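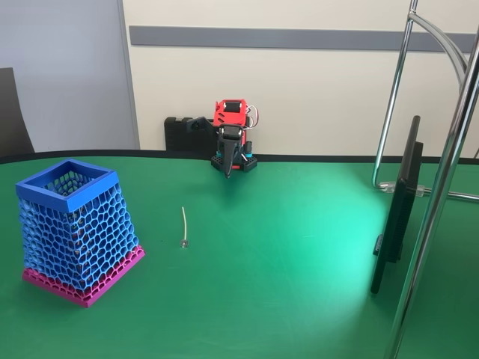
Re: [arm-data] How many episodes for the basket task, and what to throw out

From: Ingeborg Imhof
To: arm-data list

Ebenezer Asamoah wrote:

> We are starting a pick and place set with one small arm and have
> 19 episodes so far. Before we go further I would like to hear from
> people who have done a few hundred. Do you keep the failed tries?
> How much do you move the basket between episodes? And does it matter
> that our table light is uneven? Gemma Birkett told me to fix
> everything in place first and vary it later, but I have also read
> the opposite on this list.
>
> Ebenezer

Ebenezer,

I can answer for the Sorkum set, where the task is to pick up a thin white curved piece and drop it in the blue and pink lattice basket. We recorded 548 episodes and kept 400. The other 148 went for reasons I will get to below.

On failed tries: we keep an episode if the gripper misses and the operator recovers and finishes the job. Those have been some of the most useful ones. We drop it if the operator gives up, or if the piece ends up somewhere the arm can't reach. The first version of our set had no recoveries in it at all, and the policy we trained on it would miss once and then hover over the same spot until we stopped it. Hermine Lanz went back through the rejects and put the recoveries in again, and the hovering mostly went away. Write down which episodes have a recovery when you record them. Going through afterward took her two full afternoons.

On moving the basket: I agree with Gemma for the first twenty or so episodes, and after that I don't. Fixed positions are good for finding out that your recording works, that the joint values and the video line up in time, and that the operator can do the task without thinking. After that, move things. We turn the basket as well as shift it, so that sometimes a corner points at the camera and sometimes a flat side does. An open lattice looks very different from those two angles, with the table color coming through the holes. Our basket is narrower at the top than at the bottom, so the opening is smaller than the outline suggests, and a policy that has learned to aim for the middle of the blue shape can still hit the rim. If you have a choice of basket, take one with a wide top.

Move the piece more than you think you need to. Operators put it back where it is easy to grasp without noticing. Hermine Hauser plotted our start positions after 327 episodes and nearly all of them sat in a patch the size of a hand. We now use a printed list of start positions and go down it in order. The list also says which way the piece should face, and that matters with anything thin and curved. On a flat cup or a block you might get away without it.

On light: ours is uneven too. There is a bright patch on the green top where the color washes out to a pale mint, and the corners are much darker. I would not try to fix this unless the robot will always work under the fixed light. What I would do is make sure the piece starts in the bright part, in the dark part and on the border between them. White on pale mint is the hard case for us. We had very few episodes there at first and the policy did worst there, so I put a block of them on the list. If your camera is on auto exposure, turn that off before you record anything else. We lost 61 episodes to it.

The remaining rejects, so you know what to look out for:

61 — exposure changed partway through
44 — operator gave up or the piece was out of reach
27 — a hand in view after recording had started
16 — video and joint log out of step by more than three frames

The last group all came from one morning in May when the logging machine was also copying files. Don't do both.

Other things on and near the table: we leave them. We have a monitor at one side and some chrome tubing next to it, and I was worried about reflections. Verbeke ran a test for us with that side of the picture masked out and saw no difference worth reporting. I would still take care that nothing stands in the same place in training and then gets removed for the evaluation. Guvholm had that happen with a lamp.

On the number, I can't give you one that will hold for your setup. With ours, the step from 100 to 200 kept episodes helped a lot, the step from 200 to 300 helped some, and after that the gains came only when we added positions we didn't have before. If I were starting over I would train at 50, look at where it fails, and write the next part of the list from that.

Which gripper are you using, and is the tip narrow? Ours comes to a point, and most of my advice on facing the piece the right way depends on that. I can send the position list if it is of use. It is a plain text file, with table corners as the reference.

Ingeborg

--
Ingeborg Imhof
Orberg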